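Workshop notebook, Fri 11 December

Spent the morning on the white shelving that's meant to go in the tool store. Melati wants it loaded before the January break. I'm not convinced. The supplier sheet says Economou rates each shelf at 100 kg, which I'd believe for a steel unit. For flat board on shelf pins I'd want to see the test.

Took a tape to it anyway. Height 2000, cubby depth 485, all in mm. Cathal's drawing has the depth at 500, so either he measured to the outside of the back panel or he rounded. Told him to check before he cuts any bin liners.

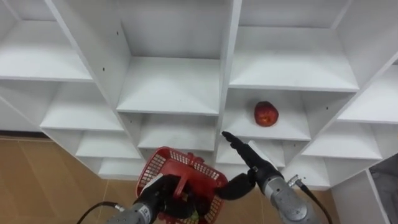 White unit, cubbies before loading. Apple on the right-hand side, red basket below the centre shelf.

Pin holes look tidy from the front, but that tells me very little about what the pins are sitting in. Yusri reckons the vertical dividers take most of the load and the backs stop it racking. Maybe. He said much the same about the Hidard bench and we ended up bracing that one twice.

Cecilia's labelling scheme (colour by trade, number by row) is fine on paper. I give it a fortnight before someone puts drill bits in with the sandpaper.

To do:
Pull one pin and measure it, 5 mm or 1/4 inch, no guessing.
Load a single shelf in stages, dial gauge under the middle, leave it over the weekend.
Ask Clementina whether the Gatament order included wall brackets. If it didn't, nothing heavy goes above waist height.
Cathal to redo the drawing once he's checked the depth.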